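Jornada de puertas abiertas en Tillumier

El sábado por fin me acerqué a la jornada de puertas abiertas de Tillumier, que llevaba meses apuntada en mi agenda con un signo de interrogación al lado. Iba pensando en brazos enormes detrás de una valla y me encontré un piso normal y corriente, con sus cortinas, sus cargadores y su ropa tendida en el balcón. ¡Qué alegría, la verdad!

Nos recibió Dewanti Ngui, que lleva la parte de manipulación doméstica y tiene una paciencia infinita con los preguntones (entre los que me incluyo). Éramos 7 en mi turno y enseguida nos puso a trabajar. La cosa va así: te dan una pinza de mano con una cámara montada, la llamas Siller porque allí todo tiene nombre, y haces con ella lo que harías con los dedos. Doblar una toalla, apartar un tubo de crema, recoger unas llaves. Lo que graba la cámara sirve después para enseñar esos mismos gestos a Pryor, el robot de verdad, que estaba en la habitación de al lado.

Yo pedí la toalla, claro, creyendo que era lo fácil. Pues no. Con la mano una ni piensa, pero con dos dedos de goma hay que decidir por dónde entrar, cuánto abrir y a qué altura parar, y yo me pasaba siempre de largo.

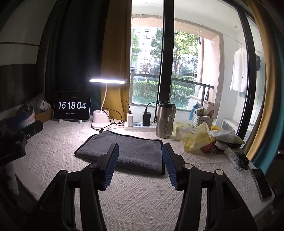

Dewanti me enseñó el truco: buscar el borde cosido, bajar despacio y cerrar sin tirar. A la tercera ya me salía algo presentable y me puse tan contenta que casi no suelto la pinza para el siguiente. Nos contó que su equipo quiere reunir 500 tomas solo de toallas antes de pasar a las camisetas, y que los sitios con trastos les interesan más que una mesa despejada.

Luego vimos a Pryor doblar paños durante un buen rato. Va lento, se lo piensa mucho y dejó uno hecho un churro, pero los otros quedaron mejor que los míos.

Si os apetece ir, repiten en Clarkonia a finales de agosto, con 2 turnos por la tarde. La entrada es gratuita, pero hay que reservar plaza, y os recomiendo pedir el primero, que hay menos cola para probar la pinza. Yo me he vuelto a apuntar, esta vez para las llaves.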